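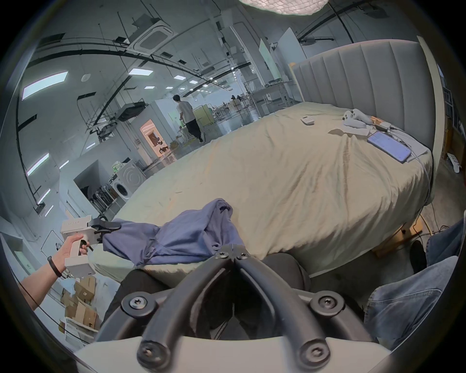
Blue-violet shirt, still crumpled, on the edge of the bed

Shirts come out of the dryer more wrinkled than they went in – replace the dryer or not?

Posted 2 Jan 2019 in Laundry & Appliances

northporch

We moved into a 915 square foot house in Niltarville in the fall and it came with a washer and an electric dryer, both Hotmont, both from the previous owners. The washer seems fine. The dryer runs and gets hot, but a normal load takes two full cycles, and at the end of the second one everything made of cotton looks like it was slept in. Sheets come out in a ball with damp socks in the middle. Dress shirts are the worst. I iron maybe twice a year and don't want to start doing it every Sunday.

What I have tried so far:

Cleaned the lint screen. I do it every load now.
Smaller loads. Helps a little with the time, not much with the wrinkles.
Dryer sheets, then wool balls. No difference that I can see.
The "wrinkle guard" setting, which tumbles for a while after the heat stops. It's a bit better if I get there before it ends, and if I forget, it's the same as before.
Lower heat. Then it takes three cycles.

I called Stevens, the appliance place on the highway, in December. They said they couldn't tell much over the phone but that a machine of that age usually isn't worth a service visit. They offered a new one for $980 with delivery and haul-away, or a reconditioned one for $539 with a short warranty. The person on the phone was polite and didn't push, but I noticed that both choices were things they sell.

I don't mind paying for a dryer if I need a dryer. What bothers me is that I might spend the money and get the same shirts. Is this a machine problem, a vent problem, or something I'm doing? The vent goes out the back of the dryer, into the wall, and comes out somewhere on the side of the house under the deck. I haven't looked at it. The hose behind the machine is the shiny foil kind that squashes when you push the dryer back.

Also, if anybody has a method for shirts that doesn't need an iron, I'd like to hear it regardless of the dryer.

millrace_tom

You have a vent problem. Two cycles plus a hot drum plus foil hose equals a blocked vent nine times out of ten. Don't buy anything yet.

Turn the dryer on, go outside and find the flap. If it isn't standing open with a strong stream of warm air coming out, the air isn't getting through. The machine can make all the heat it wants, but the water has to go somewhere, and if it can't leave, the clothes just steam in there. Clothes that steam in a pile are going to wrinkle. Same thing happens if you leave a wet load in the washer overnight.

Get rid of the foil hose. Use rigid metal pipe if you can get to the back, or semi-rigid if you can't. Don't put screws through the joints, as the points catch lint. Use foil tape, and I mean the metal tape, not the gray cloth kind that dries out.

It's also a fire issue so I wouldn't run it again while you're asleep or out of the house.

laundryday_pam

Agree with checking the vent but I want to answer the other half, which is that a perfectly good dryer will still wrinkle shirts if they're dried all the way in a mixed load. I did laundry for a small inn for several years and ran the same basic machines people have at home, so I have opinions about this.

The wrinkles get set at the end. While cloth is damp and warm it will take whatever shape it's in. If it's moving, or hanging, it dries fairly flat. If it's packed under a pair of jeans, it dries packed. So the thing to look at is where the shirt is when it goes from slightly damp to dry, and you want that to be on a hanger.

First, sort by weight and not only by color. Shirts go with shirts. Towels and jeans go by themselves. A towel holds on to water far longer than a shirt does, so in a mixed load the shirts are bone dry and getting cooked while the machine waits for the towels. If your dryer has a moisture sensor, it's reading the towels too.

Sheets by themselves or with one or two small things. A fitted sheet will swallow anything you put in with it. I stop the dryer halfway, pull the sheet out, shake it open and put it back. It's annoying but it's quicker than a second cycle.

Second, use a lower spin on the washer for shirts. People turn the spin up to save dryer time, and for towels that's right. For shirts, a hard spin presses creases in against the drum before you have even started. Use the permanent press cycle if you don't want to think about it. On most washers it cools the water down before the spin, and that helps more than the name would suggest.

Shake each shirt once when you take it out of the washer. Hold it by the shoulders and snap it. Don't pull the whole load out as a rope and push it into the dryer.

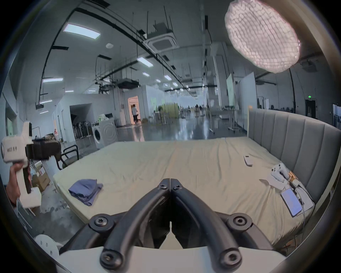
Then dry the shirts on medium for ten or fifteen minutes and take them out while the collars and cuffs are still damp. Put each one on a proper hanger, the thick kind, and button the top button and one in the middle. Run your hands down the front strip where the buttons are and pull gently on the bottom hem. Smooth the collar with your fingers. Pull the cuffs straight. That's less than a minute per shirt once you're used to it. Leave some space between them on the rod or they'll press against each other, and then you'll get one long crease down a sleeve that you didn't have before.

If you can't hang them right away, lay them flat on top of each other. A stack is fine. A heap on the bed or in a basket for an hour is enough to put you back where you started.

For shirts that are already dry and wrinkled, put them back in the dryer with a damp washcloth, on medium, for about as long as it takes to make coffee. Two or three shirts at most. Take them out hot and hang them. A spray bottle with plain water also works. I've bought the wrinkle spray in stores and couldn't see that it did any more than the water, although it smells better.

Fabric matters too. Thin all-cotton shirts will never come out really smooth this way. You'll get to "fine under a sweater" and stop there. A cotton and polyester blend will look almost ironed. If you need a crisp white shirt for something, iron that one, or send it out.

On the dryer itself, I wouldn't get rid of a Hotmont just on age if the drum is turning and it's heating. Ours had something like ten years of daily use on them. We changed belts and rollers and one heating element.

northporch

Update. I went under the deck with a flashlight. The flap was there but there was a plastic grid over it, and the grid was packed solid with lint. It came off in one piece like felt. Behind the dryer the foil hose was folded nearly flat, and there was a sock in it. I have no idea how a sock gets past the lint screen.

I've put in semi-rigid pipe and taken the grid off. A load of towels is now dry in one cycle. I haven't tried the shirts properly yet, but I moved the spin setting down and bought hangers.

One more thing: the hardware store had a booster fan made by Pliveo that goes in the vent line. Is that worth adding?

millrace_tom

No. Boosters are for long runs with a lot of elbows. If your towels dry in one cycle you don't need it, and it's another thing for lint to stick to. Put a proper louvered cover on the outside so birds don't move in. No grid or screen on it, that's what clogged the last one. Then clean the pipe once a year.

gasketking

i had same problem and it was the heating element. replaced dryer, works great now

driftless3000

Check the level of the machine while you have it pulled out. Mine was tipped forward and everything bunched up at the door on every turn. Put a level on top, front to back and side to side, and adjust the feet. Doesn't cost anything. Also, if it has a felt seal at the front of the drum, look for places where it's worn through. That could be how the sock got out – ours lost a couple of baby socks that way and the seal was an easy part to get.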